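ロボットは どうやって かたづけを おぼえるの?
カンダリけんきゅう室 こどものページ

ロボットのうでに「おもちゃを たなに ならべて」と言っても、ロボットは言葉だけでは動けません。そこで、わたしたちは「まねをして おぼえる」という方法をしらべています。人がうでを動かして、お手本を見せます。ロボットは、そのときのカメラの絵と、うでの動きを、いっしょにきろくします。

お手本は 1回では足りません。「ワーカ」という名前のけんきゅうでは、お手本を200回あつめました。ぶたのおもちゃや小さい車は、毎回すこしちがう場所におきます。いつも同じ場所だと、ロボットはその場所だけをおぼえてしまうからです。
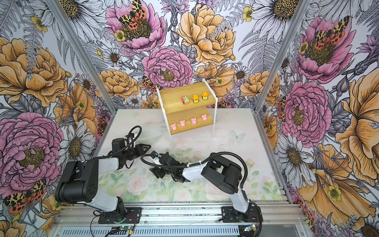 さいごに変えた日:2018年12月16日(日)

かべの花もようにも、意味があります。まわりがにぎやかだと、ロボットは、どれがおもちゃで、どれがただの絵か、見分けなければなりません。がの絵をつかもうとしたら、しっぱいです。

けんきゅうのけっかを書きます。白いかべだけで練習したロボットは、花のかべの前では、よくまちがえました。いろいろなかべで練習したロボットは、まちがいが およそ40パーセントへりました。でも、まだ人のように上手ではありません。とくに、2本のうでで1つのものを持つことは、むずかしいです。

みなさんも、家でおもちゃをつかむとき、自分の指がどう動くか、ゆっくり見てください。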